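Notes for unit 2 - control panels and labeling

Reading before class: Pryor handout, first half only. Bring the Skavholm worksheet with you.

## Types of control

A control is either momentary or maintained. A push button is usually momentary: it does its job while pressed and springs back. A toggle switch is maintained and stays where it was left, so its position can be read later. A slider is also maintained, but it has a range of positions - the user needs marks to know where it is set.

## Grouping

Put controls of the same kind together. Leave more space between groups than inside them. Colored caps help when several buttons share a shape, but some users can't tell certain colors apart, so position has to work too.

## Labels

- Numbers go beside the track they belong to.
- Mark at least one end of a toggle. "ON" is enough for most panels.
- White print on a dark panel reads well under bright light.
- Keep the label clear of the hand. Print under the fingers is no use.

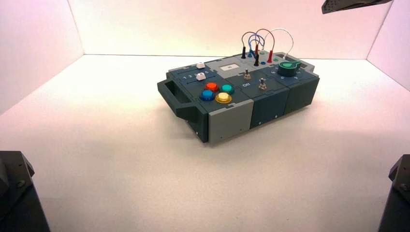 For the worksheet, sketch a top panel with two sliders, four buttons and two toggles. Draw it at full size and write in every label. Then trade sketches with a partner, who sets the controls from your written steps only. Note each place they stop to ask.

Sketches are due in November, in the Fumum folder.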